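The plate that comes out for visitors

Most households own a plate that is never used for dinner. It lives at the front of the cupboard or on top of the microwave, and it comes down when someone knocks. Biscuits go on it, or wrapped cakes, or whatever was on offer that week. Mbali Mnguni has been collecting and selling such plates for ten years, from a shop in Farnow with two rooms and a very cold back kitchen.

She does not call herself a dealer in ceramics. She sells serving plates, bowls and trays, nearly all of them second-hand, and she can tell you what each one was probably used for. Fine scratches in the middle mean a cake knife. A plate with a worn rim and a clean centre has been stacked for years and hardly eaten from.

"People bring in their grandmother's tea set and want to talk about the cups," she says. "I ask them where the biscuit plate is. Usually it's still at home because somebody is using it."

I went to see her in January, when the shop is quiet and she does her sorting. There were 102 plates waiting on the floor of the back room, wrapped in newspaper, from a house clearance in Thibodeau. She unwrapped them on her knees, tapped each one with a knuckle and put it to the left or the right. A clear ring went left. A dull sound meant a crack somewhere, and those plates went right, to be sold cheaply for putting under flowerpots.

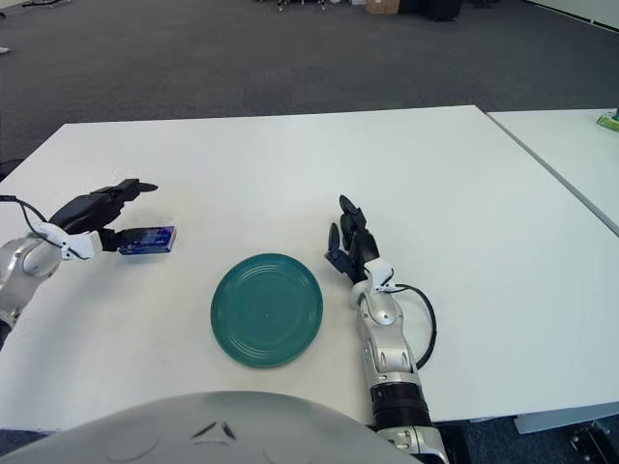 Plain colours sell better than patterns at the moment. Five years ago it was the other way round, and Mnguni still has a shelf of roses and gold edging that she cannot shift. What her customers ask for now is one strong colour on a simple shape, to be put down on a pale table with nothing else near it. A round teal plate with raised rings around the rim, flat on a white tabletop, is close to what she gets asked for most often. The colour is dark enough to hide a few crumbs, and it does most of the work of making a shop-bought snack look as if some thought went into it.

The rings matter too, she says. They give the eye something to follow when the plate is empty, and they give the fingers something to hold when it is being passed round. A completely smooth plate shows every mark and slides about in wet hands.

Her oldest piece is a dish which the seller dated to 1811. She has never had it checked and does not want to. It is chipped, it is not for sale, and she keeps her keys in it.

Wrapped or unwrapped

The question that divides people is whether to take things out of their packets. Zanele Sithole, who ran the tea room at the Rorlow bowls club before she retired, is firmly for unwrapping. In her view a biscuit in its wrapper belongs in a lunch box. She arranged hers in a ring, overlapping, with the plainest ones underneath, and covered the plate with a clean tea towel until the players came in.

Marthinus Moodley disagrees. He looks after the waiting room at a small physiotherapy practice in the same street, and he puts out individually wrapped snacks every morning. People will take something in a packet, he has found, when they would leave the same thing lying bare. They put it in a pocket for the bus. What is left at the end of the day goes back in the tin and comes out again the next morning, which keeps the cost down.

He used to tip a whole bag into a bowl. Now he puts out fewer at a time, on a plate, and tops it up at lunch. The bowl looked generous at nine and miserable by three, with two unpopular flavours sitting at the bottom. A plate with only one or two things on it still looks like an offer.
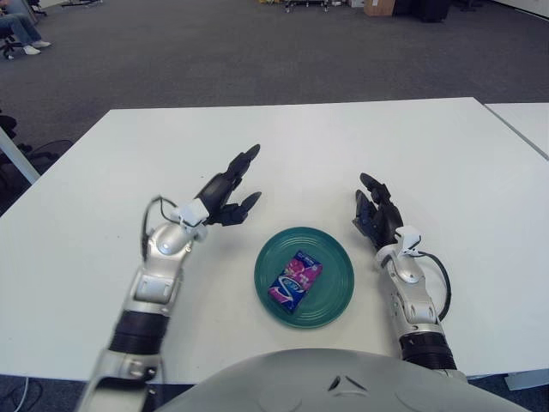 Words: Cirilo Cervantes
Published 24 May 2022

Packaging has a say in this as well. Snack makers like bright colours, and a pink and magenta wrapper on a deep green-blue plate is hard to miss from across a room. Moodley tried a patterned plate for a while and gave it up, as the packets and the flowers fought with each other. He also lays a single packet at a slant across the middle. Set straight, he says, it looks as though it is waiting to be scanned at a till.

Mnguni's daughter, Nobuhle, photographs the stock for the shop's online listings and came to the same view by a different road. She began by showing every plate empty. Then she put a lemon on one, and it sold that afternoon. Since then she has tried bread rolls, sweets and a packet of crisps. Her list of sold plates stood at 1048 when I asked, and she reckons the ones shown with food on them went faster, though she has not kept a proper record.

If you are buying one plate for visitors, Mnguni's advice is short. Choose it with a rim, so that nothing rolls off. Take it to the window and look at it in daylight. Check that it fits your cupboard standing up as well as lying down. She would spend less on it than on a dinner plate, as it will be handed to children and left on garden walls.

Her own is a brown one made by Stusix, with a nick on the underside. It was on the counter when I left, with the last of the ginger nuts on it, and she told me to take two.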